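Brastness Workroom: The Long Table in December 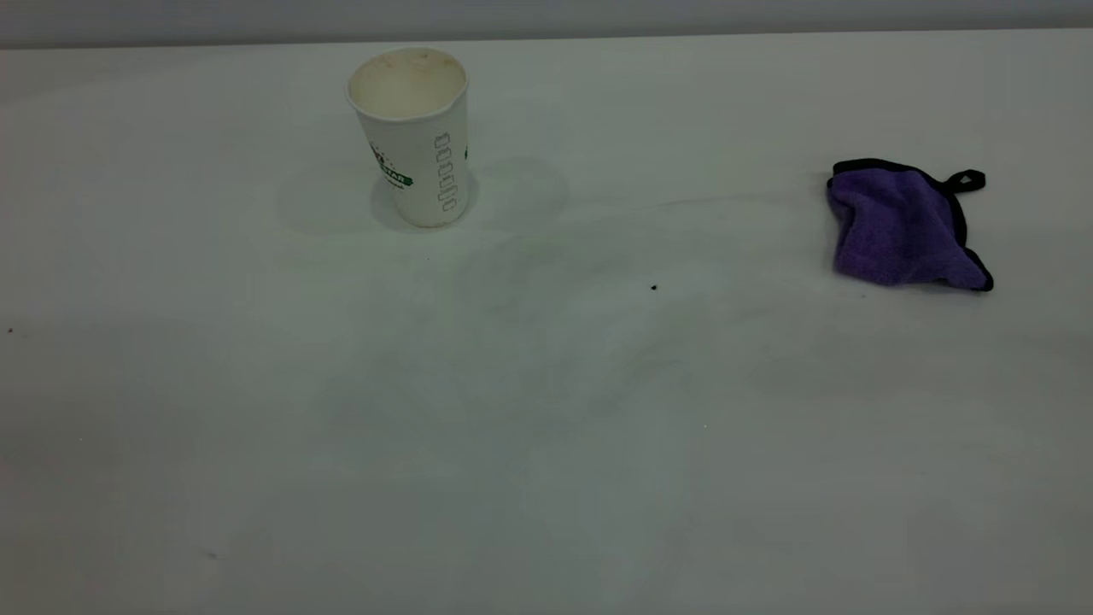

The workroom at Brastness is on the ground floor, behind the print store. It has one long table, two sinks and a wall of shelves that Gion Ortner put up when the room was still used for framing. We share it between the bindery group and the repair evenings, so what is on the table changes a lot from one day to the next.

This page belongs with the set from the autumn, which covered the shelves and the presses. The notes are by Aiman Chong, with additions from Nélida Benítez, who looks after the bookings.

The table
The top is white and matte, and it shows marks. There are faint smudges across the middle and the odd dark speck. We chose white so that people could see thread and small screws against it, and it does that job well. It also shows pencil, glue and coffee.

We wipe it with warm water and a little dish soap at the end of each session. Please don't use the scouring pads from the sink. Abenezer Assefa tried a paste cleaner on one corner in the spring and it left a shiny patch that took a long time to dull down again.

Cups
A white paper cup, left of center, with a green printed logo. The letters that can be read look like "STAR". On the other side there is a column of small rounded shapes in gray outline, one above another. The inside has faint brownish stains near the rim.

Paper cups go in the bin by the door, not in the paper recycling. The ones we buy for open evenings are lined, and the recycling collection sends them back. We bought a box of 80 last year and still have part of it. If you would like to bring a mug, there is room on the hooks over the second sink. Put your name on the bottom.

Drinks are fine on the table during repair evenings. During bindery sessions they stay on the side counter. Kalkidan Hadgu lost most of a sewn text block to a cup of tea, and the rule dates from then.

The wall
Pale gray, painted two years ago. The color is Sumora, which came from the same supplier as the hallway paint, and there is half a can left under the stairs for touching up. Tape takes the paint off, so use the cork strip by the window for notices.

What the room is used for
Bindery sessions run in the morning and the repair evenings start at 8. The Zeleke sewing circle has the room in the afternoons when it is free. Over the past year the sign-in book shows 2,206 visits, and 1,551 of those were for repairs – mostly lamps, zippers and small radios.

The Lirna lamps
There are two clamp lamps from Lirna on the shelf nearest the door. They fit the edge of the table, but put a scrap of felt under the clamp first. The felt is in the tin with the spare bulbs.

Bookings
Nélida keeps the calendar at the front desk. Write your name, the hours you want and whether you need the presses. Leave the table clear when you go, and take your cup with you. The next set of notes will cover the sinks and the drying rack, once the new rack has been fitted.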